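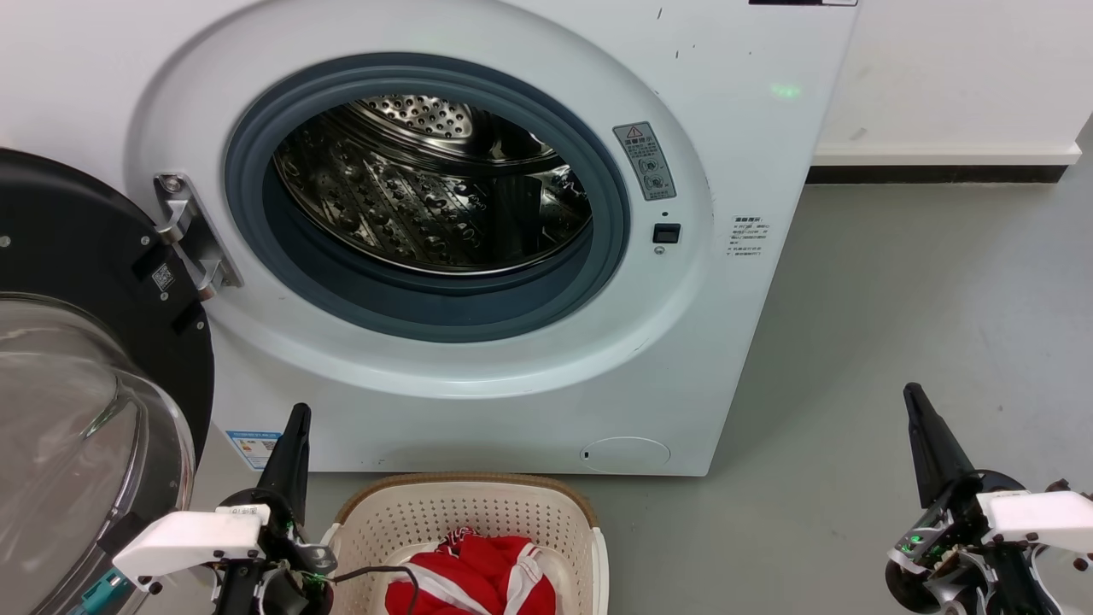 4 min read

From: Adhiambo Ondieki
To: Terkgate Residents list
Date: 2023-06-25
Subject: Re: Re: Hard water, and whether we are all imagining it

Waltraud Görtz wrote:

> I have now lived in Terkgate through two kettles and an iron, and
> I would like to know whether anyone else on the upper side of the
> hill has noticed the water getting harder. My glasses come out of
> the sink looking like bathroom windows. The man at the hardware
> shop sold me a softening tablet for everything including, I think,
> the cat. Before I spend more money, has anybody tested theirs?
> And is it true that vinegar ruins rubber? My sister swears by it
> and my sister has been wrong before.
>
> Waltraud

Waltraud,

You're not imagining it, or if you are then I'm imagining it too, and I've got the test strips to prove it. Mine came back at 208 milligrams per litre as calcium carbonate, taken from the kitchen cold tap before breakfast. The colour chart on the packet calls that "very hard" and gives it a shade of maroon I would otherwise only associate with school blazers.

Before anyone reaches for the softening tablets, a few things I've picked up since January, when my shower head gave up and began spraying the ceiling.

The supply changed over. If you're above the Kendenel Street pump you're now on bore water blended with whatever comes down from the reservoir, and the blend shifts with the season. The notice about it went out with the rates, folded inside the leaflet about green bins, so I assume readership was modest. Mwanahawa Owino down at number 59 is below the pump and her strip barely changed colour. She has been quite gracious about it. She has also offered to sell me her water by the bucket.

On vinegar and rubber, your sister is half right, which I gather is above her average. An occasional weak rinse doesn't seem to trouble most seals. Leaving neat vinegar sitting on one overnight is another matter, and some makers tell you flatly to keep it away from their machines. I've gone over to citric acid powder for the kettle: a heaped tablespoon in a litre of water, boil, leave it for twenty minutes, tip it out, rinse twice. The first time I did mine the flakes that came out looked like something you'd feed a goldfish. Don't use it on marble or anything else that fizzes. I have a small pale ring on the windowsill to remember that by.

For the washing machine, check the manual first. Mine says a hot empty cycle with a descaler made for the job, and a wipe round the door seal with a damp cloth. Pull the lip of the rubber back and go right into the fold, because that's where the grit goes, along with hair ties and (in my case) a guitar pick belonging to a person who has denied ever owning a guitar. Leave the door open afterwards. Use a bit more detergent than the packet gives for soft water. I'd been using less, on the theory that I was being thrifty, and was slowly turning every towel in the house into a doormat.

Glasses: if the cloudiness goes when you rub it with lemon juice, it's scale and you can fix it. If it doesn't, it's etching, and you now own frosted glassware. People pay extra for that in the city.

Then there's the question of the whole-house softener. A very confident young bloke from Jitex came through last month and quoted me $1,111 installed, and he was at my kitchen table long enough to finish the shortbread. I asked him what the salt would cost each year and he said it varied. I asked him what it varied with and he admired the garden. Celeste Antunes had the same visit and got a different price for what sounds like the same unit, so if you are tempted, get it in writing and compare notes on here first. Also remember that softened water has extra sodium in it. If your doctor has you watching your salt, ask before you start drinking the stuff, or have the kitchen cold tap left off the loop. The ferns won't thank you for it either.

My own view is that for four dollars' worth of citric acid and a bit of grumbling you can get most of the way there. But I rent, so my view was always going to be that one.

Two requests while I have the list's attention.

First, I have a good part of a packet of test strips left and they go off once opened. If you'd like one, come and get it, or I'll drop it in your letterbox. Tell me which side of the pump you're on and what you got, and I'll post the readings here without house numbers. Hiyori Nakajima has already done hers and the tank at the back as well, and the tank water is lovely, and she'd like it known that it isn't for sharing.

Second, whoever borrowed the long-handled pipe wrench from the Owusu shed, could it please come home. I don't need it for anything to do with water hardness. I need it to get the shower head off, having put the new one on with what I can only call enthusiasm.

Waltraud, give the tablets back to the hardware man if he'll take them. The cat sounds soft enough.

Adhiambo
(upper side, maroon)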